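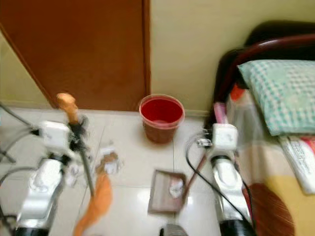 Both arms over the bedroom floor, red bucket back by the wall.

Resmont Home Safety Checklist for Two-Arm Robots – review
Sat 18 January

Been running this since November. Short version: buy the printed one, skip the app, ignore chapter 10.

What you get is a 130-page ring binder plus 2 laminated cards. One card for before power-on, one for after. The cards are the good part. I keep them on a hook by the door and I do use them, every session, even when I'm in a rush like today.

Floor rules are strict. Nothing on the floor inside the reach circle unless it's part of the task. Trays and cloths get listed by name before you start. Containers with anything in them go outside the circle or get written down as a hazard. Sounds fussy. On glossy tile I'd keep it.

Cable section is the best I've read, better than the Skorklow guide by a mile. Loops get checked at full stretch, both arms, before any speed goes up. Then again after the first run. Takes me a couple minutes, and I've stopped skiping it.

Furniture section is thin. One page on beds! Bedding that hangs over the side gets a single line ("secure or remove") and no word on how. Valdis Vītola wrote in to ask and got a decent answer, tuck it and clip it underneath, but it should be in the book. Door rule is fine – shut, with a sign on the other side.

Speed limits: start slow, raise in steps, one person on the stop button who does nothing else. No phone. Agree 100 percent.

Gripes. Print is small. The rings pop open if you carry it by the cover. Index sends you to the wrong page for "gripper, holding long items" and thats the one I look up most, long thin rods being a pain near walls. Chapter 10 is all forms, mostly repeats of the cards.

App crashed on me twice. Grokport sells the binder without it, cheaper, go there.

Would I buy again – yes. Four out of five, would be five with a real chapter on bedrooms.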